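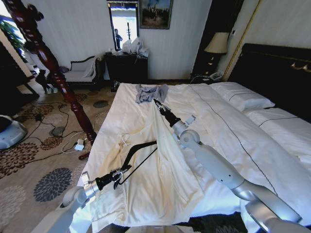 By the Vuver Visitor | Filed under: Days Out, Mind and Mood | May

I had been meaning to get to the Tindstead open day for years, and this spring I finally did it. Tindstead, if you're not from our part of the world, is the mood research center on the hill behind the Vuver bus station, the long brick place with the greenhouse stuck on one end. They study depression up there, mostly the winter kind, and once a year they let the rest of us in to poke around and eat their cookies.

A bit of background on me: I get the winter kind. It's milder than it used to be, but from the end of October I turn into a person who can't answer the phone. So this wasn't pure nosiness (it was partly nosiness).

Doors opened at ten and I got there at twenty past, and the line was already down the steps! The woman at the desk told me they'd had 137 people sign up for the morning tours, plus whoever just walked in, like me. You get a sticker with a colored dot and you follow your color. I was green. Green turned out to be the slow group, lots of questions, which suited me fine.

First stop was the light room. I was expecting something fancier. It's a plain room with a row of desks and a bright lamp on each one, the kind you sit near with your breakfast, and you could pull up a chair and try one. I sat there ten minutes with my eyes a little squinty and chatted with a retired school nurse who has had one on her kitchen counter for ages and swears by it. The guide was more careful. She said lamps help some people a good deal and others hardly at all, that timing seems to matter, and that anyone with eye trouble or bipolar disorder should talk to a doctor before starting. She must have said "talk to your doctor" fifteen times over the morning, and I was glad of it every time.

Then upstairs to the Boychuk Wing, where the Grostidow study has its offices. This was the part I'd come for. Grostidow is their big project on daily routine and low mood: when people get up, when they eat, how much daylight they catch, whether any of it lines up with how they're feeling that week. They've enrolled 2,116 people so far, all by mail and phone, and every one of them keeps a little diary. The diary is paper! I loved that. There was a stack of blank ones on the table and I took one home. Each day gets one page with a line for bedtime, a line for getting up, a line for time outdoors, and then a row of faces from awful to great. There's a box for notes too, and the study person told us the notes are her favorite part. She couldn't read us any, for privacy, but she said people write a lot about their dogs.

Someone in our group asked the obvious thing, which is whether getting up early cures depression. You could tell she gets that one a lot. Her answer was that they don't know yet what's causing what. Feeling low makes it hard to get out of bed, and staying in bed might make you feel lower, and pulling those two apart is the whole job. A man behind me muttered that he could have told them that for free. Well, sure, but I could have told them all sorts of things about my own Novembers and I'd have been guessing at half of it.

She also said they lose a lot of diaries in January. People stop sending them in, and those may well be the very people having the worst time, so the study ends up knowing least about the weeks it cares about most. They've started making phone calls when a diary goes quiet. I thought about that on the stairs for quite a while.

Lunch was soup in the cafeteria, tomato or split pea. Get the split pea. The bread ran out by half past twelve, so go early if you're going. I sat with two students from the nursing program who were trying to decide between mental health and pediatrics, and we had a really nice talk about night shifts.

At one there was a talk in the big hall about medicines old and new. It was over my head in places. The speaker ran through how the older antidepressants came along, then the newer treatments people keep reading about in the news, and she was pretty firm that a small early study is a small early study, however good the headline looks. The questions went on forever. A lady in the front row wanted to know about St. John's wort and was told, kindly, that it can clash with other medicines, and (you guessed it) to talk to her doctor or pharmacist.

The greenhouse was my last stop. It's for staff and patients most of the year, and it smells wonderful, all tomato leaves and wet dirt. You can buy seedlings for 3 dollars. I bought a basil and a pepper, and the basil is already looking sorry for itself on my windowsill.

A few practical things. Parking is hopeless, so take the number four bus and walk up. The hill is steeper than it looks, but there's an elevator inside from the lower door, and the folks at the bus stop will point you to it. The bathrooms by the light room are the good ones. If you want to hear about next year, put your name on the mailing list at the desk, which has over 2,000 people on it already, and they only write a couple of times a year.

I filled in my first diary page that night. Up at seven, outdoors most of the afternoon, second face from the right.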